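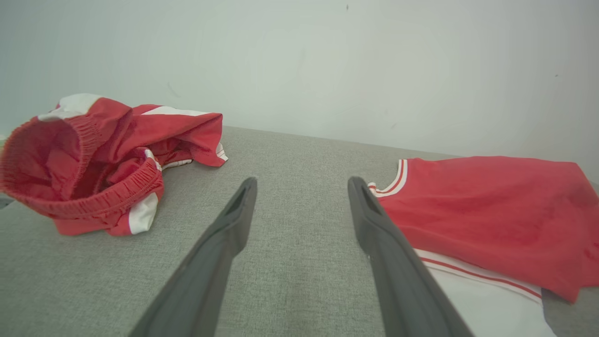
Why does my new electrolytic capacitor read lower than what's printed on the can?

Most aluminum electrolytics are sold with a wide tolerance, often 20 percent either way, so a part marked 1000 can read well under that and still be fine. I had one last April that read 19 percent low on my Dridix meter and it's still running in a bench supply.

Do I have to match the voltage rating exactly when I replace one?

No, go equal or higher. I usually go up one step if it fits -- and check the height before you order, because I've ended up with a bag of parts too tall for the case more than once!

How long can old stock sit in a drawer?

A couple of years is nothing to worry about. Past that I bring them up slowly on a current-limited supply and watch the leakage drop. My Mulligan supply goes down to 2 milliamps, and I just leave it going while I do something else.
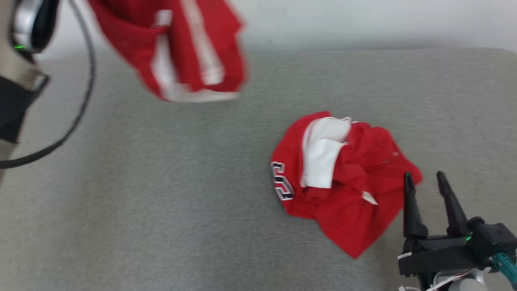
If the leakage is still high after a few hours at rated voltage, I toss the part. They're cheap, and chasing a weird hum later on is no fun at all.

Can I test ESR with the capacitor still on the board?

Usually, yes. Discharge it first (please!) and remember that anything wired in parallel will make the reading look better than it is. If I get a number I don't trust, I lift one leg and try again.

Do you sell the parts you talk about?

Nope, I just write the Nurkance notes in my spare time. The small surplus counter in Pranthorpe is where I get most of mine, and they'll do mixed bags if you ask.

What about film capacitors?

Different animal. They hardly drift, so I leave them alone unless they're cracked or burned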